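Journal > Days Out > An afternoon with the robots

An afternoon with the robots

Stamar held its open day in March and I went, mostly for the biscuits.

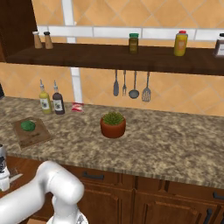 The firm makes software that teaches robot arms to potter about in kitchens, and the teaching is all done in simulation. I had pictured sparks and a man in goggles. What we got was a carpeted room, a big screen and Shafiq Selvanayagam, who has clearly given this talk to a lot of people's uncles and did it very well.

The kitchen on the screen is called Stumanau. It has a granite worktop, orange tiles set on the diagonal and a row of utensils hanging under a shelf, and is tidier than mine has been at any point since we moved in. There's a plant in a terracotta pot, and nobody has to water it. The arm itself is white and rather elegant, like something you'd find in an expensive bathroom.

Shafiq told us they had put it through 3,000 practice runs before lunch. I'd had a practice run at parking and was still over the line.

The task for visitors was to pick the green thing off the chopping board. I said broccoli, the woman beside me said cabbage, and Shafiq said that for the purposes of the afternoon it was "the vegetable". We watched 19 attempts, one after another. It managed 18. On the other one it closed its gripper on thin air and carried the air away with great care, which got the biggest cheer of the day.

Then Iker Pacheco let us have a go with the hand controller. My turn lasted four minutes. I hit the worktop twice, and he said kindly that this was why they didn't start with a real one. A boy of nine or so went after me and had the vegetable up in the air before I'd found my coat.

I asked when I could have one at home. Iker said the real arm, Zulholm, lives at their Paredes site and can't yet be trusted with a wet plate. Neither can my brother-in-law, and we have him round every Christmas.

The biscuits were shop-bought but plentiful. They're doing another open day in the autumn and I've put my name down, chiefly to beat the boy.

Print this post | E-mail this to a friend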